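The robots get the fiddly bits

At the Jekent refurbishment works the kettle has its own risk assessment, laminated and stuck to the wall behind it. The robot has one too. The kettle's is longer.

I mention this because I had come expecting drama. Anyone who writes about automation is used to being met at reception with either a brochure or a grievance, and Jekent, which takes in retired office computers and sends them out again in working order, offered me neither. I got a visitor's badge, a pair of safety glasses and a warning about the vending machine.

The firm employs 352 people on a site that used to make garden furniture. Most of them spend the day opening computers, taking out what is worth keeping, testing it and putting it into something else. It is skilled work and it is hard on the thumbs. Memory modules have to be pressed home evenly. Processors have to be set down flat, the right way round, by somebody who has not just had a biscuit. Hard disks have to be wiped, logged and handed on to the next bench, over and over, until the tea bell goes.

Two robot cells arrived last October, bought through an integrator called Desteo, whose engineers stayed for a fortnight and are remembered chiefly for finishing the milk. The plan was simple enough on paper. Parts would be laid out in shaped holders, each in its own place, and an arm would pick them up and move them on. People would do the opening, the judging and the swearing.

The swearing turned out to be the part that was hardest to divide up. For the first few weeks the arms stopped whenever anything sat a hair out of line, and a stopped arm needs a person to come and look at it. The bench staff had been told they would be freed from repetitive tasks. They were now walking across the shop floor to press the same button, which several of them felt met the definition.

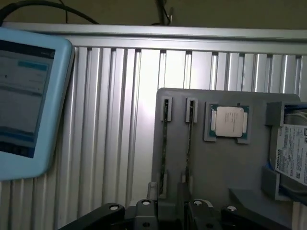
What fixed it, in the end, was the holders. The first set had been drawn by people who had never had to fill one in a hurry, and it showed. The second set was drawn after a long afternoon with the bench staff, who had opinions on the depth of a slot that they had been saving up for years. The new ones came from Szabo, a small plastics shop on the same estate, and the stoppages dropped off so sharply that the button-pressers began to miss the walk.

Nobody has lost a job so far, a phrase in which everyone at Jekent hears the last two words louder than the rest. Management says it wants to handle more machines with the same number of people. The staff say they have noticed that nobody was hired to replace the two who retired in the spring. Both statements are true, and they are passed back and forth in the canteen like a salt cellar.

The jobs themselves have shifted, though. A woman who had fitted memory for eleven years now looks after a cell, which means she loads it, watches it, and talks to it in a tone I last heard used on a horse. She has a small pay rise and a login. She also has fewer people to chat to, because the old benches faced each other and the cell faces a wall. It took her a while to say that was what she minded. It is not the kind of thing that goes in a business case.

Her thumbs, on the other hand, are much better. She held them up for me to inspect.

Then there is the software. Jekent keeps its stock records on a system called Trinetti, which was installed before the robots and regards them with suspicion. Each part the arm moves has to be recorded, and on my visit a backlog of 200 drives existed twice: once on the shelf, and once in a list that said they were still inside their computers. Two members of staff were putting this right by hand. They had been moved there from the benches, to do something more interesting.

I asked one of them whether he would go back to the old way. He thought about it properly, which I appreciated, and said he would like the robot to do the list and himself to do the drives. He had put this in the suggestion box and was told it was under review.

At four the shift changed. The arms were parked, the lights over the benches went down a notch, and someone put the kettle on, following the procedure.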